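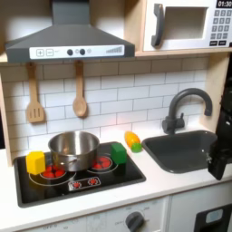 Teaching Your Dog to Settle on a Mat

A reliable settle is one of the most useful behaviors a household dog can learn. The dog goes to a mat, lies down and stays relaxed until released. The exercise is taught in the Carkeser foundation course and may be practiced at home by any member of the family old enough to handle food rewards calmly. Owners who attend the course should read this page before the second class.

Before you begin

The dog should already lie down on a spoken cue, at least in a quiet room. If it does not, please work through the page on the down position first. Puppies may start this exercise as soon as they have had a few days to get used to their new home, provided that sessions are kept very short.

You will need:

A flat mat or folded blanket, large enough for the dog to lie on its side
Small, soft treats, cut to the size of a pea
A leash and a flat collar or harness
A chair

Reserve the mat for training. Put it away between sessions during the first two weeks. A mat that lies on the floor all day soon loses its meaning, and the dog will walk on and off it without being asked. Once the behavior is well established, the mat may stay out.

Choose a time when the dog has been walked and has had a chance to relieve itself. Treats used in training should be deducted from the daily meals.

Step 1. Introduce the mat

Stand with the mat folded under your arm. Unfold it and place it on the floor in front of you while the dog is watching. Most dogs will step forward to sniff it. The moment a paw touches the mat, say "yes" and drop a treat on the mat itself. Do not hand the treat to the dog. Food that arrives on the mat teaches the dog where to be.

After a few treats, toss one a short distance away so that the dog has to leave. Wait for it to come back, and reward again. Do not call, point or pat the floor. If the dog does not return within a minute, pick up the mat, walk a few steps and lay it down again.

End the session after 13 treats, whether or not the dog wants more.

Step 2. Add the down

When the dog returns to the mat promptly, ask for a down as soon as all four feet are on it. Place the treat between the front paws. Over several repetitions, begin to pause before giving the cue. Many dogs will lie down on their own, and this should be rewarded with three or four treats, delivered one at a time.

Dogs that sit and stare at the handler usually need more time. Look away, breathe out and wait. Irena Mazurek, who teaches the Carkeser evening group, advises owners to sit in the chair at this stage, as a standing person tends to keep the dog on alert.

Step 3. Build duration

Once the dog lies down reliably, feed it at short, uneven intervals: after three seconds, then six, then two, then ten. Keep the average rising slowly. A dog that gets up has usually been asked to wait too long. Let it return to the mat without comment, and shorten the next interval.

Watch for signs that the dog is relaxing. These include rolling onto one hip, lowering the chin to the floor and slower breathing. Reward them quietly. An excited voice will bring the dog back to its feet.

By the end of the second week, most dogs can remain on the mat for five minutes with a treat every thirty seconds or so.

Step 4. Teach the release

Choose one word, such as "free" or "okay," and use it every time. Say the word first, then toss a treat off the mat. The order matters – if the treat is thrown first, the dog will learn to follow your hand. All members of the household should use the same word.

Step 5. Name the behavior

Add the cue only when you would be willing to bet on the dog going to the mat. Say "settle" once, then lay the mat down. After a few days, give the cue with the mat already on the floor, first from one step away and later from across the room.

Step 6. Practice around distractions

Introduce distractions one at a time, and lower your expectations for each new one. A suitable order is as follows:

You stand up and sit down again
You walk around the chair
You leave the room for a few seconds
A family member walks through
The family eats a meal
Someone knocks at the door

The leash may be used during meals and visits. It should hang loose and serve only to prevent the dog from reaching the guest. It must not be used to pull the dog down or back onto the mat.

Common difficulties

The dog chews the mat. Use a thinner mat, reward sooner and offer a chew item after the session.

The dog barks for food. Wait for a brief silence, reward it, and feed more frequently for the rest of the session.

The dog will not lie down on a hard floor or gets up stiffly. Stop the exercise and consult your veterinarian.

Questions about this page may be put to Emlyn Parri or Zofia Sikora at the start of any class.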